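Gunellow began as a timing library. Dorota Tomaszewski wrote the first version in March last year so that two arm controllers could agree on what moment it was, and she says she expected to be done with it in a fortnight. It is now the layer that most of the two-handed work at Sikora runs on: it takes a task plan, splits it between a left and a right arm, and decides how closely the two have to keep together at each point.

We spoke on 22 Jun 2026, in the room where the arms are kept, with Agnese Tamošiūnaitė at the next desk reading logs and correcting her colleague from time to time.

"People think coordination means both arms doing the same thing at once," Tomaszewski says. "Most of a task is the arms ignoring each other. One is working, the other is parked or holding. Then there is a short stretch where they have to behave like one machine, and that stretch is where everything used to go wrong."

The old code treated every step as tightly coupled. If the left arm was late, the right arm waited, even when it had no reason to care. Gunellow marks each step as free, ordered or joined. A free step can start whenever its arm is ready. An ordered step waits for something the other arm has finished. A joined step runs both arms from one trajectory, and if either drifts too far both are slowed.

"Joined is expensive," says Tamošiūnaitė. "You lose speed and you lose options. The planner is told to use it as little as it can."

Balloons have been the test piece for this since the spring. They are light, they turn when touched, and a hand that pulls slightly too hard moves the other hand's target.
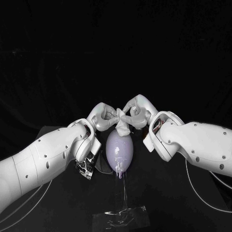 Both hands on the knot of the balloon, a joined step in Gunellow's terms.

In a joined step the force limits are shared as well. Tomaszewski's first attempt gave each hand its own limit, and the two controllers spent their time reacting to each other. "The left felt a pull and pulled back, the right felt that and did the same. It looked like an argument." She replaced the two limits with one budget for the pair, checked on every cycle, and the shaking stopped. She has kept a plot of the bad run on the wall by the door.

The planner itself is called Jamier and is mostly the work of Waldemar Domański, who was away when I visited. It searches up to 3000 candidate motions for a step before it commits to one. Tomaszewski would like that figure to come down. Tamošiūnaitė would not.

"We tried 2000," Tamošiūnaitė says. "It was quicker and it chose worse elbows."

I ask what a worse elbow is.

"One that is fine now and in the way four steps later."

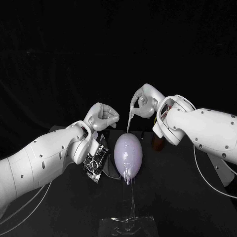
Ordered steps get less attention in Jamier, and Tomaszewski thinks that is a mistake. The awkward part is what to do with the arm that has nothing to do. Early versions sent it home to a rest position, which was safe but cost time on every return. The present rule leaves it near the work with the fingers closed, as the left hand is over the balloon while the right one holds a thin stick point-down at the top. A closed hand takes up less space in the collision model, so the working arm has more room to choose its angle. "It was a two-line change," she says. "I argued for it for a month."

Perception is the weak spot, and neither of them hides it. The tracker, Grisell, was written by Bożena Borkowska for boxes and bottles with firm edges. Anything clear or shiny gives it trouble, and a drip or a strand of something see-through may not register at all. Of the 243 faults logged since March, 147 were put down to tracking. Borkowska is rewriting the part that estimates surfaces, and until that is finished the planner pads anything it is unsure of.

"The padding is my least favourite thing in the whole system," Tomaszewski says. "You solve a problem by keeping away from it."

The next release of Gunellow adds replay, so that a stopped task can be stepped through afterwards with both arms on one timeline. Danuta Domański, who looks after the tooling, has a version working on her own machine. Tamošiūnaitė has already been using it without asking, and had it open on her second screen when I left.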